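Trade Agreements on Paper and in Practice - Term Project Report
21 February 2019

I picked the Foltdale memorandum because it was short, and then it ate my whole winter! It's a promise between the port town of Foltdale and a lender called Grolline to bring foreign investment into the region.

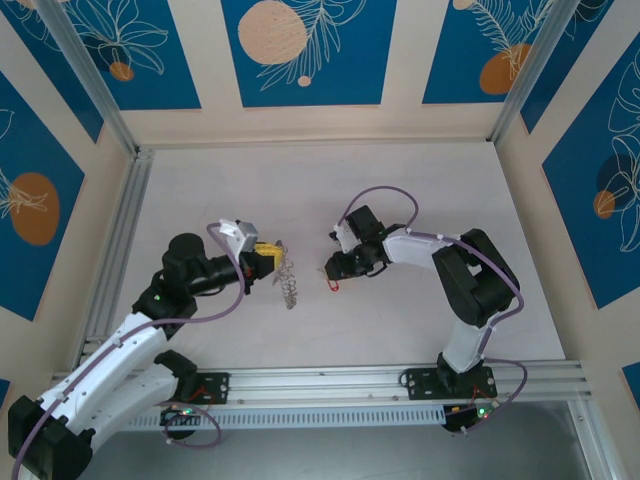

Fig. 1. Two-arm work cell, spring held in the left gripper.

The signed text runs 516 lines (yes, I read them all, twice). Only 203 of those commit anyone to anything - the rest is friendship and shared vision.

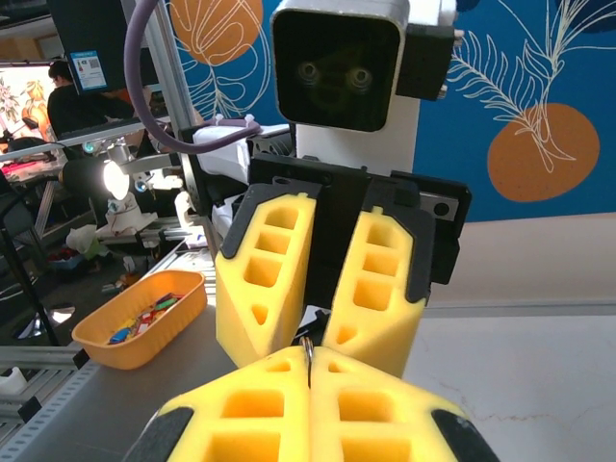
What the money did

Grolline put its first loans into 3 firms, and the biggest went to Brekeck, a parts maker that wanted to sell abroad. Their export manager let me see the customs filings, which was so nice of her. I counted 438 shipments, nearly all going to one buyer, Myklebust.

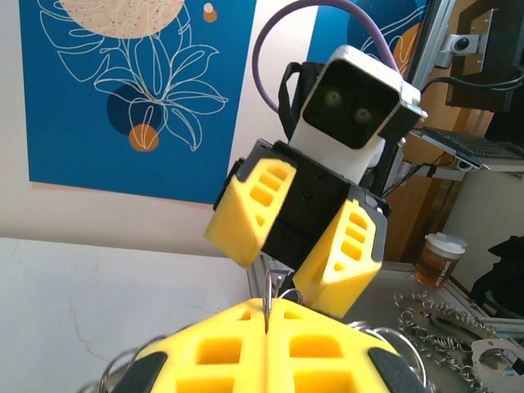
So one buyer carries almost the whole export story, and that worried me a lot more than the vague wording did. If Myklebust signs with another supplier, Foltdale's numbers fall off a cliff. The memorandum comes up for renewal in April, and I'd love to see the new draft say something about it - even one clause on finding a second market.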